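Torden notebook, hand-held demonstrations
December 18, 2020

Last proper working day before the break, and I promised Thandeka I'd write this up while it was still fresh, so here goes, with a cup of tea going cold beside me. We've been on the stick task all week. For anyone picking this up in the new year, the job is to take thin bamboo-ish sticks from a messy pile and get them into the green plastic basket, one hand-held gripper in each hand, at a pace a robot could reasonably follow afterwards.

Started at half past eight. Did the usual open-and-close on both grippers before the first take, fingers fully apart, fully together, three times over. The left one felt a bit gritty on Wednesday and I'd been meaning to look at the pivots, so I nipped up the screws with the little driver out of the Lalora kit and it's much sweeter now. Whoever borrows that driver, please put it back in the Lalora tin and not the big drawer. I spent a good part of Thursday afternoon hunting for it!

Morning takes went well enough. I've been trying to slow down in the last few centimetres before the fingers close, which doesn't come naturally when you've been picking things up with your own hands your whole life. My habit is to swoop. Thandeka went through Tuesday's files and marked nearly every swoop in red, bless her, and she was right, the wrist rotates and closes at the same moment and it makes a dreadful mess of the grasp labels. So the rule I've written on the whiteboard is approach, settle, close, and I said it under my breath for most of the morning like a dance teacher.

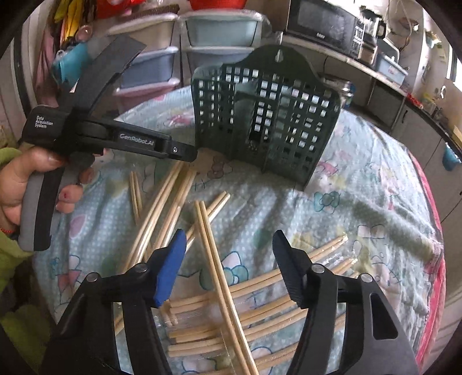
Does the pile need to be laid out the same way before every take?

Leave it messy and different each time, as long as the sticks can all be reached without shifting your feet. If we lay it out neatly the policy learns our neat layout and falls over the first time the sticks land crossways, as we found out in September with the Wysocka pegs.

The crossed sticks are still the hard part. Going in from above you tend to get two or three at once, and then you've got to decide whether to carry on or let go and try again. I've decided we carry on if they come up cleanly and let go if one is dangling, and either way it gets a note in the log. Coming in low and along the stick works better than straight down, though it took me most of the week to trust it. The soft bedspread gives a little under the fingertips too, and I rather like that for this task. I'd want a few sessions on a hard benchtop before we claim anything, mind you.

Tally at knock-off: 403 takes on the stick task, of which I've thrown out 70, nearly all from Monday and Tuesday when I was still swooping. Across all the tasks for the Rulberg set we're at 938. I'm pretty chuffed with that, considering the start we had.

Still to do: copy today's files to the second drive (half done as I write), re-check the time sync between left and right on the last batch, and ask Thandeka whether dropped sticks should stay in as recoveries. I think they should. She thinks only the tidy ones. We'll have it out over lunch in January.

Both grippers are on charge, and the spare finger pads are in the top tray.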